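Budgeting for hands: notes after the second quote

01/11/2018
Filed under: workshop, spending

I said in the last post that I would write up the equipment budget once the second quote came in. It came in on Monday, so the numbers I have now are firm enough to plan with, and I can stop guessing at shipping.

A quick recap for anyone who skipped the earlier posts. We want a two-armed setup that can do simple table work: pick up small retail packages, put things on plates, move plates. The arms were never the difficult line in the budget. Arms are a fairly settled purchase, with known payloads and spare parts lists you can read before you pay. The hands are where the quotes differ, and where most of the running cost will sit over the first 18 months.

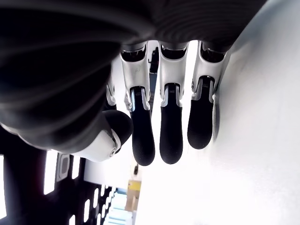
The part I look at first in any hand quote is the fingertip. Fingertips wear, and they wear unevenly, the thumb and first finger going well before the others. Clandeck sell pads as a full set only. Ertürk will sell them singly but with a minimum order, so in practice you end up with a drawer of little-finger pads you will not get through. I worked both out over the full period and the difference was smaller than I expected. Singles win if you do mostly pinch grasps. Sets win if you grip with the whole hand.

The second thing is who is allowed to open it. Clandeck's warranty is void if the palm cover comes off. Ertürk's is not, provided you log it. Alcides Evangelista, who looked after a similar setup before he joined us, told me to put a price on that clause and add it to the quote as if it were an option. I did. Sending a hand back means up to 3 weeks without it, so with Clandeck you need a spare hand and with Ertürk you need a spare finger kit. That one line moved the totals more than any discount either of them offered.

Now the lines I left out of the first draft and had to add later:

Cables. Anything that runs down the outside of a forearm is a consumable. Budget for replacements and for the clips.
Table. Get one with a matt top. Glossy tops give the cameras trouble, and a second table costs more than choosing properly the first time.
Test items. Cartons, plates, cups, whatever you plan to handle. Cartons get crushed and need replacing in batches of the same type, or your results from one week do not compare with the next.
Floor space. Our rent is by area, so it goes in the budget like anything else.
Operator time. Still the largest figure on the sheet by some distance.
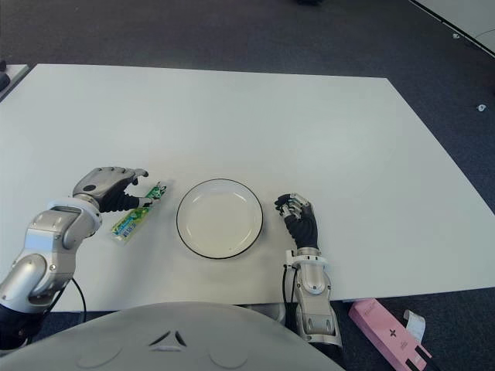
Test items deserve a bit more detail, as I had them down as petty cash. A narrow carton lying flat is a harder job than it sounds when the hand comes at it palm down, and a flat plate is worse, with so little rim to get under. If those two are on your task list, plan for a lot of attempts before you have anything worth measuring, and cost the attempts. I now keep a separate line for it and stock 56 cartons at a time from Trudidwood, who will match the batch if you ask when ordering.

Tamás Szilágyi read the draft sheet and objected to one thing, the contingency. I had a flat percentage across everything. He would rather see it split, with nothing on the table and the arms and all of it on hands, cables and pads. I have changed it. The total is the same, but it is easier to defend when someone wants to cut it.

On leasing: Pindby offered a lease on the arms with an option to buy. I went through it twice. It only makes sense if you expect to change arms inside the term, and we do not. They would not quote for hands at all, which I take as useful information about how hands come back.

Where it stands: the arms are approved. The hands are waiting on a written answer from Ertürk about the lead time for spare finger kits. If that comes back at four weeks or under, they get the order. If not, I go back to Clandeck and ask for a price on the third hand. Delivery in either case would be January, so the pad stock has to be on the same order or it misses the first run.

I will post the sheet itself once I have taken the supplier prices out of it.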